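Stop Throwing Out the Slow Takes

Revathi Pinto
5 November 2022

Most labs that teach robots by remote control grade their operators on speed. I think this is a mistake, and packing is where it shows most.

At Botberg we recorded 284 packing demonstrations over the winter. The first rule was simple: any take over 80 seconds got deleted. We lost some good work that way. A person who stops, backs the gripper off and tries a different angle is showing the robot how to recover. A person who gets it right in one sweep shows it only the easy path.

Clothes are forgiving. A folded shirt can land a little crooked and still be packed. A small box in crinkled wrapping is harder, and the operator has to decide where to take hold of it.

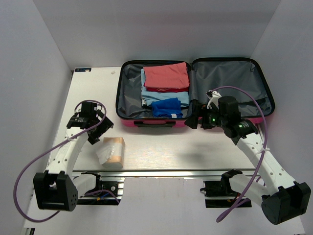

What I would change

Keep the slow takes and label them. Have the operator say what went wrong while it is fresh. Delete a take only if the arm hit something or the recording failed.

Training will take longer, and the average demonstration will look worse on a chart. I would accept both. We brought the rule up for review in January and it stayed as it was, which I still disagree with.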